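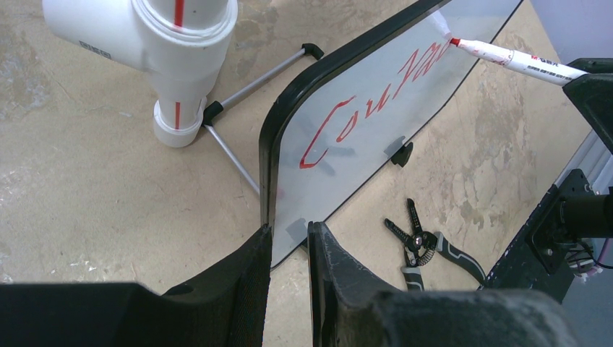 La pinza con el rotulador rojo, escribiendo en la pizarra blanca del taller de Skotell.

Llego a Skotell a las nueve de la mañana pensando que vamos a hablar de robots y acabamos hablando de tornillos, cables y facturas. La responsable de compras me pide que no ponga su nombre («pon que soy la que dice que no»), me acerca una silla y abre una hoja de cálculo con 423 líneas. Le pregunto si todo eso son brazos robóticos y se echa a reír.

«¡Qué va! Brazos hay 2. Lo demás es lo que hace falta para que sirvan de algo: perfiles de aluminio, soportes, pinzas, cableado, almohadillas... y rotuladores, claro, que también hay que apuntarlos.»

Me hace gracia lo del rotulador, pero ella va en serio. Escribir en una pizarra es una de las tareas que ensayan, y para eso compran material de papelería corriente, con su línea en el presupuesto como todo lo demás. Un caballete de aluminio, una pizarra y un rotulador M&G cuestan una miseria al lado de la máquina que los maneja. «Y aun así es donde más se nos olvidaba prever dinero. Pedíamos la pinza con meses de antelación y la pizarra la tarde de antes, corriendo.»

Quiero saber cómo eligieron proveedor. Estuvieron entre Bavby y Meltstead, y me cuenta que el primer presupuesto de Meltstead era más barato – hasta que preguntó por los recambios. Bavby ofrecía las almohadillas de los dedos sueltas y Meltstead solo vendía la pinza completa. «Las almohadillas se rozan y se pelan, eso lo das por hecho desde el primer día. Si me obligas a comprar la pinza entera cada vez, ya no me has hecho ningún descuento.»

El plazo también pesó lo suyo. Seis semanas de entrega, que en enero le parecieron una eternidad y que ahora firmaría sin leer la letra pequeña. Desde entonces guarda un margen para imprevistos (no me dice cuánto, lo intento dos veces) y hace el pedido de cable en rollos de 100 metros, porque en los cortos se le iba el dinero en portes hasta Palma.

¿Y qué le diría a un taller pequeño que esté pensando en su primer brazo? Se lo piensa un rato, mirando la hoja. «Que escriba primero las tareas, una por una, con lo que hay encima del suelo o de la mesa cuando se hacen. Luego que pida precio. Nosotros empezamos por el catálogo y así nos fue, tengo un armario lleno de adaptadores que no encajan con nada.»

Me enseña el armario. Es verdad que está lleno. La próxima compra grande todavía no está aprobada, y antes de que me vaya me pregunta si conozco a alguien que quiera adaptadores.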